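# Under-sink filter slows to a trickle after cartridge change

Posted May 9, 2025 in Kitchen & Plumbing

We have a Molus two-stage filter under the kitchen sink with its own small faucet. It came with the house. The cartridges were overdue, so I bought a new set and swapped both of them last weekend.

Before the change it took less than a minute to fill a water pitcher. Now it takes closer to four. The regular cold tap at the same sink runs the same as always. I have checked that the shutoff valve is fully open, and I don't see a kink in the tubing. There are no leaks. The water also looks cloudy in the glass and then clears from the bottom up.

The old set was from Molus and the new one is Asex. The box says it fits. Is the flow supposed to be this slow at first, or did I put something in wrong?

**hakala_road**

---

The cloudiness is air. It should go away after you run it a while. Did you flush it? Most carbon cartridges need ten minutes or so with the faucet wide open before you drink any of it, and the first water can come out gray.

As for the flow, check the order. On most two-stage units the sediment cartridge goes first, on the side where the water comes in, and the carbon block goes second. If they are swapped, the carbon block catches all the grit and plugs up early.

Also look for plastic wrap. Some cartridges come shrink-wrapped and there is a clear piece over the end that is easy to miss. I left one on once and got barely a dribble.

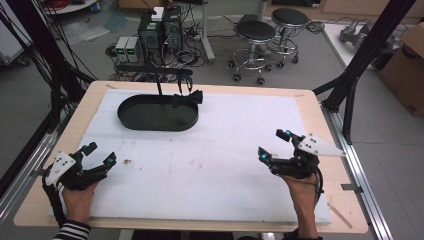 **Jouko Mäkelä**

I would look at the micron rating before anything else. It is printed on the cartridge label or on the end cap. A lot of older units shipped with a 5 micron carbon block, and many replacement sets now come with 1 micron or even 0.5. They fit the same housing and filter finer, but they slow the water down, and with low house pressure you will notice it.

You can narrow it down without buying anything:

1. Close the shutoff valve and open the filter faucet to let the pressure off.
2. Take out both cartridges and screw the empty housings back on. Check that the O-rings are seated in their grooves.
3. Open the valve slowly and run the faucet into a bucket.
4. If the flow is still poor, the trouble is in the valve, the tubing or the faucet. Bits of scale often come loose during a cartridge change and lodge in the faucet.
5. If the flow is good, put the sediment cartridge back by itself and try again, then add the carbon.

Don't drink the water during the test, and wash the housings with a little dish soap before you put them back — they get slimy inside.

My house runs at 44 psi and a 1 micron block is just usable. I went back to 5 micron.

---

Just get a Hakala pitcher. No plumbing.

**Majdi Moussa**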